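Handheld demos vs teleop for soft goods — anyone replicated the Wallotach result?
Board index > Manipulation > Learning from demonstration

torquewrench_kev
Has anybody here tried to reproduce the cushion and fabric numbers from the Wallotach write-up? Short version for those who haven't read it: they collected 300 demonstrations with a pair of handheld grippers, no arm involved, and trained a policy that they then ran on a fixed two-arm rig. They claim it matched a policy trained on 500 teleoperated demos of the same task. The task is picking a seat cushion up off a chair and putting it down square on another one.

I'm sceptical of the comparison. The teleop set was recorded by people with very little practice, by their own admission, and we all know what the first week of teleop data looks like.

marram
The operator practice thing bothered me too, but I think the bigger issue is the evaluation. They ran 31 trials per policy. On 31 trials you can't separate those two results. "Matched" is doing a lot of work in the abstract.

Sipho Nkosi
We've been running something close to this at Testau since June, so I can give you a partial answer. Same general setup: two handheld grippers, a wrist camera on each, a printed marker on the body so each one can find the other. Chairs in an ordinary office, because we wanted the background to be what it would be in use.

So far the handheld data is faster to collect by a wide margin. Quality is more mixed. Our biggest source of thrown-out episodes is the marker dropping out of view when the operator's wrists cross or when one gripper gets in close to a chair back. The view from the right-hand unit gives you an idea of how much of the picture the gripper itself takes up, and how near the other chairs sit when you're working over the middle one.

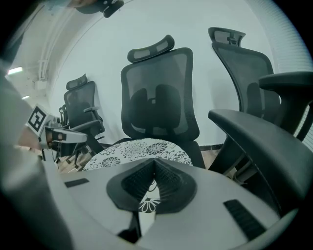 torquewrench_kev asked whether we mask out the jaws before training or leave them in. He's seen both recommended and says the Wallotach people don't mention it at all, which he reckons is a fairly large thing to leave out of a methods section.

Sipho Nkosi
We leave them in. We tried masking for one run and the policy got worse at closing on thin edges. My guess is it uses the position of the cushion edge relative to the jaw as a cue. I'd want a proper ablation before I said that in print.

The lens is very wide and we don't rectify it either. Straight lines come out curved, blinds and skirting boards and so on, and the network doesn't seem to care as long as the lens on the robot is the same model, mounted at the same angle.

dovetail_joint
That last bit is where I part ways with this whole approach. "Same lens, same angle" sounds easy, and then someone knocks the mount and you lose a day working out why the grasps are all landing short. With teleop the camera you train on is the camera you deploy on. You never have the transfer question in the first place.

marram
You have it the moment you swap the arm, though. We changed arms last year and our teleop data was close to useless on the new one. Handheld data would have survived that.

dovetail_joint
Some of it would have. Any episode where the person moved in a way the arm can't reach is gone. How many are you losing to that, Sipho?

Sipho Nkosi
11 per cent fail the kinematic check on our arms. Most of those are people reaching around an armrest instead of over it. We now tell operators to come in from above and slow down near the chair. It helps, but you can see them forget after an hour or so.

I'd also be careful with the word "survive". The trajectories carry over to a new arm. The timing doesn't always. People are quicker than either of our arms at the lift, and if you just stretch the whole episode the approach gets sluggish and the policy starts to hesitate. We rescale the lift on its own now.

quoll_bot
Lurker here, working on bed linen with the Naidoo grippers. Do patterned covers make any difference? We had a plain grey set that the policy basically couldn't find the edge of, and I'm wondering whether our training set was just too dull.

Sipho Nkosi
It does for tracking. The handheld pose estimate likes texture, and a bare pale wall gives it nothing to hold on to. Whether a pattern helps the policy is a separate matter and I don't have clean numbers. We mix covers so it doesn't learn one print.

torquewrench_kev
OK, so where I've landed: collection speed claim, plausible. Equivalence claim, not shown. I'd like to see it rerun with practised teleop operators and a lot more trials per policy.

dovetail_joint
Agreed on that much. I'd add a knocked-mount condition — tilt the camera a few degrees and report how far it falls.

marram
Stillside did a tilt test on a drawer task, if I remember right, and it fell off quickly. I'll dig up the link on Friday when I'm back at my desk.

Sipho Nkosi
Please do. I can run a tilt condition on ours once the current batch is through the kinematic check. I'll post the trial counts along with the success rates so marram doesn't have to ask.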